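Rebalancing into a falling market when one fund has a redemption fee

Posted by Wulan Pasaribu on Sunday, March 29, 2020

I have a question on the mechanics of rebalancing, with a target allocation of 60 percent stocks and 40 percent bonds. The account is a regular taxable brokerage account at Flevell. The stock side is two index funds, one US and one international. The bond side is an intermediate fund from Arham and a small position in the Krishnan short-term bond fund.

My written rule is to rebalance when the stock share is more than five percentage points away from target. After the last few weeks it is well past that. I have read the usual material on rebalancing and understand the principle. What I can't find is a clear treatment of the following.

First, the Arham fund charges a redemption fee on shares held less than 90 days. I bought some of those shares in January with a year-end bonus, so part of the position is inside the window and part is not. Does the fee apply to the oldest shares first, or to whatever lots I pick?

Second, the bond fund's market price and its net asset value are the same thing for a mutual fund, but I keep reading that bond ETFs were trading at a discount this month. Does that mean the NAV I would get on a sale is too high, too low, or neither?

Third, is there a case for going back to target in steps? I don't want to guess at the bottom. I also don't want to move the full amount on a day when the index moves nine percent between my order and the close.

I have an emergency fund outside this account and no plans to spend the money for at least ten years. I am not asking whether stocks will go up. I have dividends set to reinvest in everything, in case that matters.

Kamarul Nair

Taking these in order.

Redemption fee. Two separate accounting methods are in play and people mix them up. The fund decides which shares count as "oldest" for the purpose of the fee, and nearly all funds with such a fee use first in, first out. The cost basis method you chose with the broker decides which shares count as sold for tax. The two do not have to match. You can sell specific January lots for tax purposes and still owe no redemption fee, provided the number of shares you sell is no larger than the number you have held past 90 days. Check the prospectus under "Shareholder Fees" and again under the section on buying and selling shares. The first gives the rate and the second gives the order in which shares are treated as redeemed. Shares bought through reinvested dividends are usually exempt, but that is also stated in the prospectus and varies from fund to fund.

Also note that the fee, where it exists, is paid into the fund and is not a commission. The broker may have its own short-term trading fee on top. Flevell lists its fee in the pricing schedule, not on the order ticket, so you will not see it until the confirmation unless you look it up. A brokerage short-term fee is often a flat charge and will matter more on a small sale than on a large one.
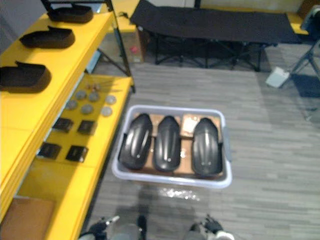 NAV and discounts. A mutual fund has to strike a price once a day, and for bonds that price comes from a pricing service. Many bonds do not trade on a given day. The service estimates a value from similar bonds, from dealer quotes and from the last trade. In a fast market those inputs lag. The ETF price, by contrast, is where people were willing to trade the basket at that moment. When the ETF sits below its NAV by several percent, the common reading is that the NAV is stale and on the high side. Part of the gap is also the cost of trading the bonds themselves, because an authorized participant who redeems ETF shares gets bonds that then have to be sold at the bid.

For you as a seller of mutual fund shares this works in your favor, if it works in any direction. You receive the stated NAV. The remaining shareholders bear the cost if the fund has to sell bonds for less than they were marked. Some funds use swing pricing to push that cost back on the sellers, but it is rare in US funds. The gap was widest in corporate and municipal bond funds. If the Arham fund is mostly Treasuries and agency mortgages the effect is small and I would not let it drive the decision.

If you hold both the intermediate and the short-term fund, sell whichever one is further above its own target. If they are both in line with each other, sell the one with the smaller taxable gain. Intermediate Treasuries have gained this year, so look at the lots before you pick.

Steps or all at once. Your rule already answers this. It says to rebalance at five points and it does not say anything about steps. Changing the rule during the event it was written for defeats the purpose of writing it down. That said, the arithmetic cost of splitting the trade is minor. If you move half now and half in four weeks, the expected cost is half the amount times the expected difference between stock and bond returns over four weeks, which is a very small number next to the daily noise. If you split it, set the dates now and put them on a calendar. Do not make the second trade depend on the price.

There is a middle option that some institutions use, where you rebalance only to the edge of the band and not to the center. With a five point band you would go from wherever you are back to 55 percent stocks. This reduces turnover in a trending market and costs you some of the benefit if prices snap back. I have no strong view on it in a taxable account.

On execution – mutual fund orders placed before 4 p.m. Eastern get that day's closing price on both sides, provided both legs are mutual funds. If you enter an exchange between two funds of the same family, both legs are done on the same close. If the stock fund is from a different family, many brokers will not release the cash until the next business day, so you are out of the market overnight. To limit that, ask Flevell if your account allows the buy against unsettled proceeds. In a cash account this is normally fine as long as you do not sell the new shares before the first sale settles.

Last item, wash sales. You are selling bonds and buying stocks, so this will not come up on the main trade. It can come up by accident through reinvested dividends. If you sell any lot of the bond fund at a loss and the monthly dividend buys new shares within 30 days either side, part of the loss is disallowed and added to the basis of the new shares. The amounts are small, but they make the 1099-B harder to read. Turn off reinvestment in the taxable account and send the dividends to whichever fund is under target. That does some of the rebalancing for you with no sale at all.

bluecreek_40

I would just wait. Everything is going lower and the Fed can't fix a virus. I went to cash on my Brandeo fund two weeks ago and will get back in around May when it is clearer. Bonds have done their job, so why sell the only thing that is holding up?

Kamarul Nair

Selling the thing that held up is what a rebalance consists of. The question was about fees and order timing.

T. in Dayton

Kamarul's answer is right on the fee as far as I know. One small addition. The 90 days on my fund ran from trade date and not settlement date, and the day count included the purchase day. I was charged on a sale I thought was clear by a day. On a $700 redemption it came to 14 dollars at 2 percent, so no great harm, but if you are near the line give it an extra couple of days. The phone rep could see the exact number of fee-free shares on his screen. Hold times are long at the moment, so the secure message form may be quicker.

Also check if you have any room in an IRA or 401(k). If you hold bonds there too, you can do the whole trade inside the retirement account and never touch the taxable lots. The allocation is for the total, so it does not matter which account the stocks are in.

Wulan Pasaribu

Thank you. The prospectus says first in, first out for the fee, and reinvested shares are exempt. The older shares cover what I need to sell. I do have a 401(k) but it is all in a target date fund, so I'll leave that alone. I will do half on Monday and half four weeks later, and have switched off reinvestment on both bond funds.

Related items
Does a 5 percent band mean relative or absolute?
Cost basis methods: average cost versus specific identification
Why did my municipal bond fund fall along with stocks?
Tax loss harvesting with two similar index funds
Moving a taxable account between brokers without selling
Unsettled funds and good faith violations
Should an emergency fund count toward the bond allocation?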